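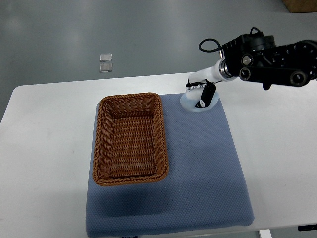 Tidying Up Is Still Hard Work for Machines

Pronstead Institute for Working Life
Opinion, October 18, 2021
Suryani Mandagi

Members often ask this Institute when a machine will be able to tidy a room. Our answer remains cautious. Putting a small thing into a basket is among the first chores given to a toddler, and it is still a serious piece of work for an arm with a gripper.

In February we put the question to 26 care homes and small laundries. Most of them wanted help with picking up and putting away, and few had any wish for a machine that cooks.
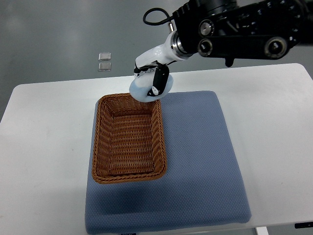
Public money for household automation should follow the chores that people find tiring, and it should be paid out against plain tests. My colleague Vojtěch Šimko would begin with large items such as bed linen. I would begin with small ones. A soft, pale blue object held in a gripper above the rim of a wicker basket makes the case well enough - the finger dents it, and a firmer object would ask for a different grip. A home contains hundreds of such differences.

We therefore advise the homes in our survey to sign no long contracts at present. A trial of 12 weeks, in an ordinary room and with the home's own belongings, would tell a manager far more than a sales visit. Staff who do the tidying now should be asked to judge the results.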